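3.2 Case Layout and Access to Internal Parts

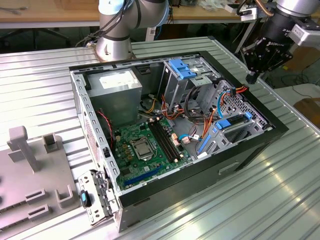
Figure 4. Desktop tower laid on its side with the side panel removed. The motherboard, power supply unit and drive cage are reached from above.

The second part of the study deals with the order in which parts are removed from used office desktops. Units were supplied by the Corkeck collection site in May and drawn from a stock of 1,867 machines, of which 593 were towers. A sample of 30 towers was opened by hand. Each was placed on its side so that the open bay faced upward (Figure 4), and the same technician worked through the full sample.

Access to the motherboard depends mainly on cable routing. In the layout of Figure 4, the power supply unit occupies one corner of the interior and its leads, among them orange, yellow and black wires, run across the center of the case. Leads placed this way have to be disconnected or moved aside before the board can be lifted. We therefore scored cable clearance separately from fastener count, following the scheme of Dal Bello, who treats the two as independent sources of delay.

Drive removal was scored next. The cage in Figure 4 is gray metal and carries a blue plastic release latch, with a second blue tool-less bracket lower down. Parts of this type were classed as tool-free, and parts held by screws were classed as tool-dependent. Data and power connectors at the drives were counted as one step each, whatever their color or length. Color was recorded all the same — several manufacturers use a single color for every part meant to be handled during service.

Memory modules, where fitted, were removed before the board. The processor was left in its socket until the board was out of the case, and the retention bracket was opened on the bench. Expansion cards were logged by slot type.

Sessions were limited to 200 minutes, including sorting. Steps that had to be repeated were logged under the original step number and marked with an R in the Kilero worksheet. Times for each step are given in the next section.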